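How to split a shelf job between your staff and the restock system

I run a small grocery and snack shop, and in June we put in Celstead, which is software that watches our sales and decides what needs to go out on the shelves. It also drives a little tote carrier that brings cartons up from the back room. I've had a lot of emails from other shop owners asking how we set it up, so I've written down how we do it now, after plenty of fiddling!

Before you start

You'll need a product list with the right barcodes (ours had 255 lines and 19 of them were wrong, so check yours), a clear path from the storeroom and a couple of hours with your staff before opening. Please don't skip the chat with your staff. Wilma Maes has worked our aisles longer than I've owned the place, and she was the one who spotted that the system had the bottom shelves numbered backwards.

Step 1: Let the system write the list

Turn off your old paper list completely. We kept both going for the first while and everyone just followed the paper. Celstead puts out a pick list at opening and another after lunch – two is plenty for a shop our size.

Step 2: Send up whole cartons only

The carrier is great with full cartons and hopeless with half-empty ones, which slide about in the tote. If a carton's been opened, somebody walks it up.

Step 3: Leave the unpacking to people

I'd hoped to automate this bit too, and I'm glad I didn't. Snack boxes are light and shiny, they land every which way up, and you want the brand side out when they go on the shelf. A person picks one up with both hands, finds the logo and turns it round without thinking about it. We let people work on the floor next to a low shelf if that's how they like it, and sort the boxes before anything goes up. 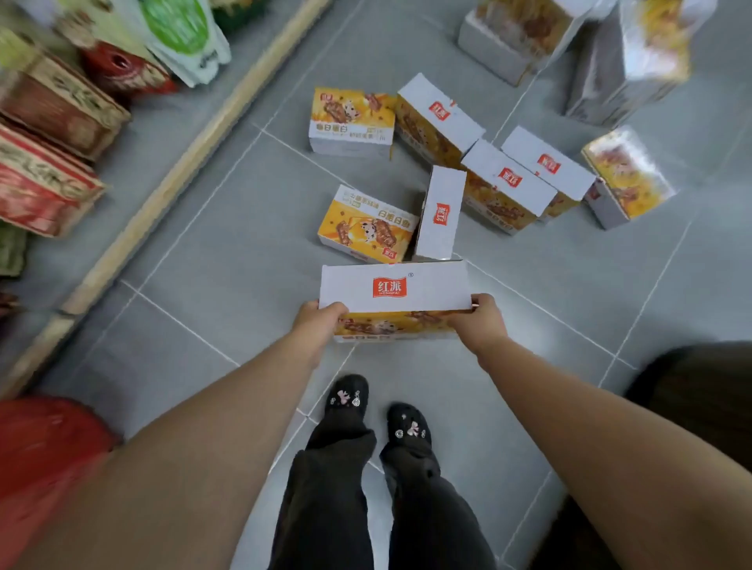

Step 4: Scan once, at the end

Scan the shelf tag when the row is full and type in how many went up. Nathalie Lavoie used to scan every box, and her wrist was sore by the end of a shift. One scan does the job and the stock numbers have held up fine.

What's changed for the crew

There's far less hauling, which everybody likes. The grumble has been the pace, as the list used to nag if a row sat unfinished. You can switch the reminders off under Staff Alerts, and I did. I also didn't cut anyone's hours. The time we saved goes to the front counter and to checking dates, and we're catching nearly 100 short-dated items a month that would've slipped by before.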